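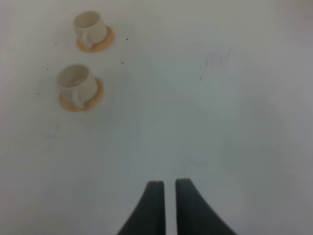 Fig. 1. Two cups on their saucers.

Courses > Hospitality Service > Handouts > Tea Service for Two

Search this site Enter keywords Go

Tea Service for Two
Course leader: Snædís Thoroddsen, Gretevcombe

Students are expected to lay a plain tea setting without prompting by the end of the unit. Each cup is carried on its saucer and held by the saucer only.
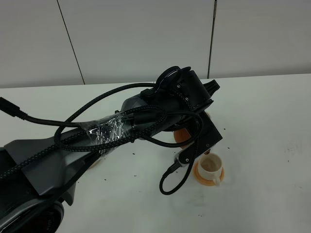

Saucers are selected before the cups are filled. The color need not match the cup, provided that both guests receive the same kind. A round orange shape, even when only its edge is in view, stands out clearly against a white tabletop, and students may use strong color of this sort to mark each place. 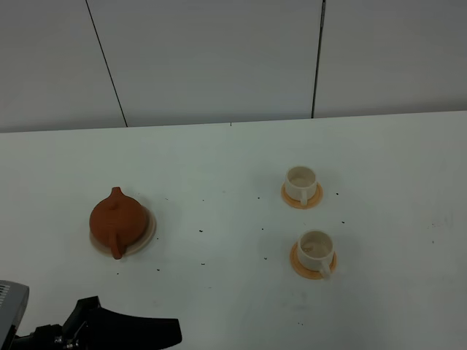 The pot is set down within easy reach of the person pouring. It should have a saucer of its own, as the clay teapot at left does. Dark specks between pot and cups, like those on this table, are to be brushed up before guests are seated. Allow 300 ml of water for two small cups.
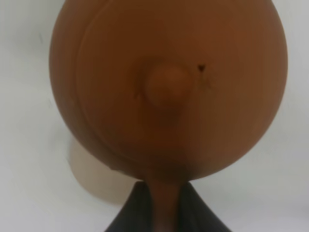

Photo: Gretevcombe teaching collection

Unglazed clay is rinsed in plain water, without soap. Lift the lid by its knob and dry the lid and pot separately. Check the lid for chips and report any damage on the Sunday sheet.

Contact the course office | © Gretevcombe | Back to top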